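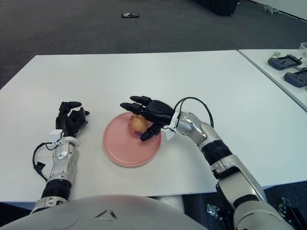

From: Janka Hudec
To: orchard-list
Date: 18 April 2019
Re: Grafting onto old rootstock

On the first question, yes, you can still graft this month as long as your scion wood is dormant. I have mine wrapped in damp newspaper in the bottom of the refrigerator and the buds are still tight. If yours have started to swell, I would leave it until next year and order fresh wood in the winter.

More comments below.

> I have a row of old seedling trees along the north fence, trunks as
> thick as my leg. The apples are small and not worth picking. Can I cut
> them all down to stumps and put Urkumby on top, or is it better to pull
> them and start with new trees? Also, what do people use for sealing? I
> have half a can of Flamo left over from pruning but it has gone thick.

I would not cut them all at once. Take half of the limbs on each tree this spring and leave the rest as nurse branches, then do the others a year later. I cut a big Tultell right back in one go when I first moved here and it threw up suckers from every inch of the trunk. The grafts took but I spent two summers rubbing off shoots.

For limbs that size use a bark graft. Wait until the bark slips, then put three or four scions around each cut. Keep the strongest one in the end, but let the others grow a while so the wound closes over on all sides. Tie the new growth to a stick. Mine grew 30 inches the first year and a windy night took two of them off at the union.

Thick Flamo can be thinned by standing the can in warm water. If it has lumps in it, throw it out. Any gap at the top of the scion will dry it out, so go back after a week and look for cracks.

> How much wood should I ask for? The nursery has a minimum order.

Each stick gives me two or three scions, so 40 sticks would be far more than you need for one fence row. I have some Brouwer wood to spare if you want a second variety. It flowers at the same time as Urkumby here, at 1060 feet, but I can't say how that works out lower down.

One more thing - check the trunks for canker before you do any of this. A tree with a sunken patch going more than halfway around should come out. The others are worth keeping, given the roots they already have.

Send me your mailing address off list if you want the Brouwer.

Janka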